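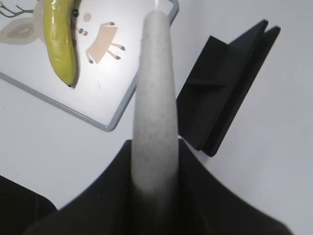 Dropping a knife is something every cook has done, Ladan Ghorbani told me before I had my coat off, so why should a machine get a whole magazine article for it? I've thought about her question a good deal. The best I can offer is that when you or I drop a knife we know it right away, and we jump back and say a word we wouldn't say in front of our grandmothers. The arm at Nunell dropped a knife and went right on slicing.

It sliced for 19 seconds with nothing in its fingers. It lowered its empty hand to the fruit, drew it back, lifted, moved over a little and did it again, as careful as you please. Then it carried the knife it didn't have over to the holder, opened up to let go, and reported a job well done.

The knife, meanwhile, was on the floor a short way from Pieter Kekana's left shoe. He had come around the end of the table to look at a loose cable, which he now agrees he shouldn't have done while the arm was live, and he heard it hit before he saw it. "I looked at the floor, and then I looked at the arm, and the arm was still busy," he told me. "That was the part that bothered me. It was so busy."

Nunell is a small company on the second floor of an old print shop, over a bakery, and the whole place smells of bread until noon. The people there are trying to teach a robot arm (its software is called Amby, and they talk about Amby the way you'd talk about a nephew with promise) to do the plain cutting work of a kitchen. They began with soft things. A banana on a cutting board is about as forgiving a job as you could dream up, and the arm had gotten through 144 runs of it without any trouble worth writing down.

I should explain how the drop happened, and I'll try to do it the way Zamfira Oprea explained it to me, with a pencil for the knife and her own finger and thumb for the gripper. When the fingers close on a handle, the motor feels them stop and decides that something must be between them. How hard they squeeze depends on where the software believes "closed" begins. That starting point gets measured when the machine is switched on. On the day of the drop it had been switched off and on again in a hurry, with the fingers slightly open, and so every measurement that followed was wrong by the same small amount. The arm believed it was gripping firmly. It was holding that knife about the way you'd hold a teabag by its string.

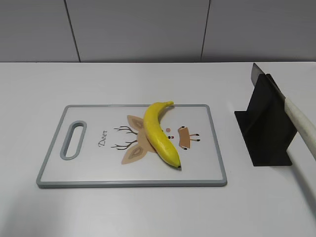 It could still pick the knife up, you see, and that made the mistake so hard to catch. A light grip is plenty for lifting something straight out of a holder. The trouble comes when the blade meets the board and pushes back, and the handle begins to roll between the finger pads. Zamfira rolled her pencil for me, very slowly, until it fell in my lap.

There was supposed to be a second check. The software was meant to compare the width of the fingers with the width of the handle all the way through a cut, and to stop the arm if the fingers came together. Eliécer Villanueva had written it, and it worked, and several weeks earlier he had turned it off. It kept stopping the arm for no reason, he said, and there was a visitor coming. He meant to turn it back on that same afternoon. He told me this without my asking, looking straight at me, and I liked him very much for it.

The log from that morning ran to 3,852 lines, and he read all of them at his kitchen table. The starting measurement was near the top. Anyone who knew the right value would have seen the wrong one, but it was printed as an ordinary number among other ordinary numbers, with no warning beside it.

So what has changed? The arm now closes its fingers fully on nothing each time it starts up, and won't move until the measurement agrees with the last one. The grip check is back on and can't be turned off without two people signing for it. After picking up the knife, the arm presses the blade lightly against the board and waits to feel whether the handle shifts. It adds a few seconds to every cut, and Kelly Guerra, in charge of the budget, has made her peace with those seconds. Pieter put yellow tape on the floor himself.

Ladan still thinks I'm making too much of it. She worked in restaurants for years, and she has a scar on her thumb to show for it. But when the arm started up again on the afternoon of my visit, I noticed that she had moved her chair back behind the tape, and she patted the one beside it for me to sit down.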